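Small thread about learning to write by hand again, at age 40. I type all day for work and in February I noticed that I could not read my own shopping list.

First thing I did was buy an expensive pen. It did not help. My colleague Gwenaël Hervieu told me to take a cheap pencil and go slowly, and he was right.

I do 10 minutes each evening, after the dishes. One page, always lined paper. I copy recipes, song words, old letters from my aunt.

English is harder for me than my first language - the joined "r" and "s" still look like small accidents. My "g" is now quite good, I think.

The notebook has 308 pages and I want to fill it before winter. On a bad evening I write only my address, up to nine times, and I close it.
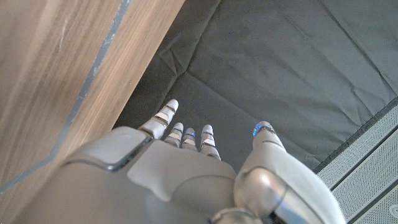 Also, loosen the fingers. I was holding the pencil so tight that my thumb was sore the next morning. Now I move more from the shoulder and the lines are less shaky.

If you are left-handed like me, turn the paper to the right. My teacher never showed me this.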